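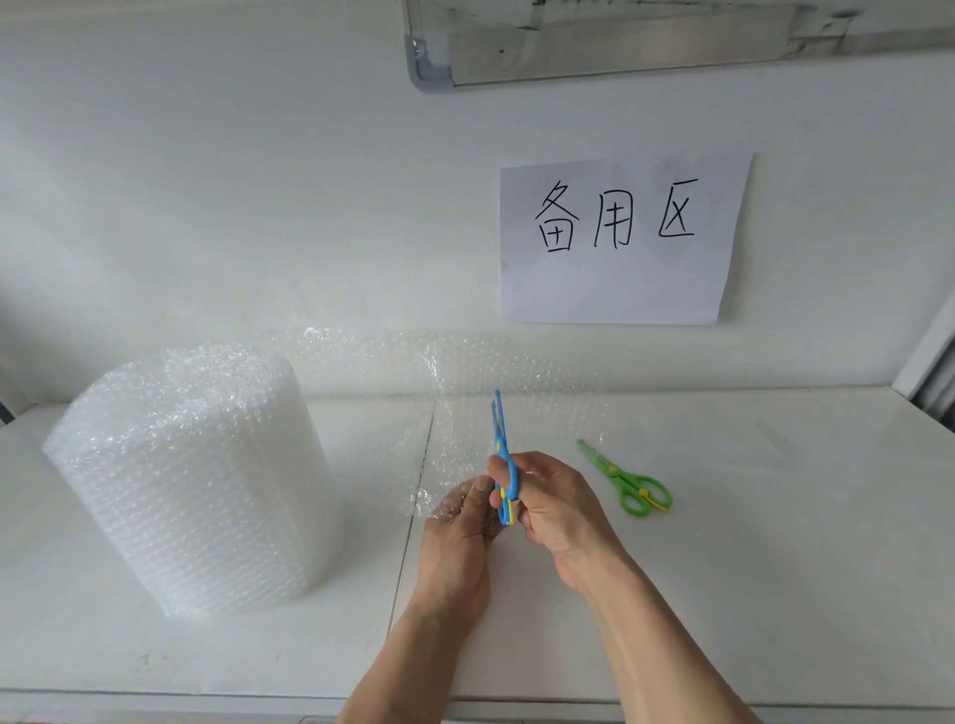 Il y a des lettres qu'on met des années à écrire, et moi c'est un service à thé que j'ai mis des années à envoyer. Il appartenait à ma grand-mère, elle l'avait rapporté de Fenville dans sa jeunesse, et il est enfin parti chez mon cousin Kadir Güneş, qui le réclamait (gentiment, toujours gentiment) à chaque fête de famille. Je vous le dis tout de suite, le secret tient en deux choses : du papier bulle et une bonne paire de ciseaux, les bleus font très bien l'affaire. Le reste, c'est de la patience et un peu de cœur serré.

Parce que je ne m'attendais pas à ce que ça me remue autant ! Cinq tasses, une théière, un sucrier sans couvercle, et chaque pièce qui ramène un dimanche. Ma grand-mère servait le thé beaucoup trop fort et nous regardait le boire sans ciller – il fallait dire merci, et en redemander.

Petite parenthèse pratique pour celles et ceux qui me l'ont demandé en message : une boîte dans une autre boîte, avec du papier froissé entre les deux. J'ai pesé le tout à environ 300 grammes de plus que prévu, et j'ai payé le supplément sans discuter.

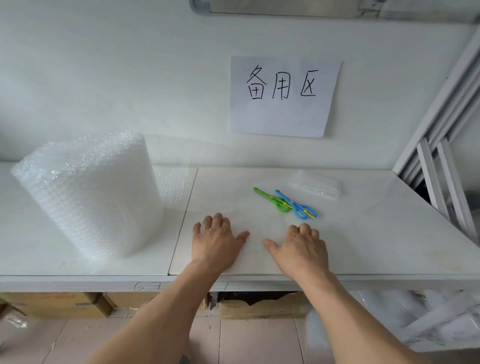
Kadir habite maintenant à Nutusitz, à 592 kilomètres de chez moi, et on ne se voit presque plus depuis qu'il a repris la pâtisserie Gündoğdu. Il m'a promis que les tasses ne finiraient pas en vitrine. Je l'ai cru sur parole, il a toujours été le plus gourmand de nous tous.

Le colis est parti le 24 novembre. Depuis, je rafraîchis la page de suivi comme une adolescente qui attend un message – ne riez pas, je suis sûre que vous faites pareil.

Et si quelqu'un, du côté de Brerkel ou ailleurs, croise un couvercle de sucrier blanc à liseré vert dans une brocante, écrivez-moi, même en février, même dans dix ans. Je vous embrasse fort, et je vous raconterai l'arrivée dès que Kadir m'aura téléphoné.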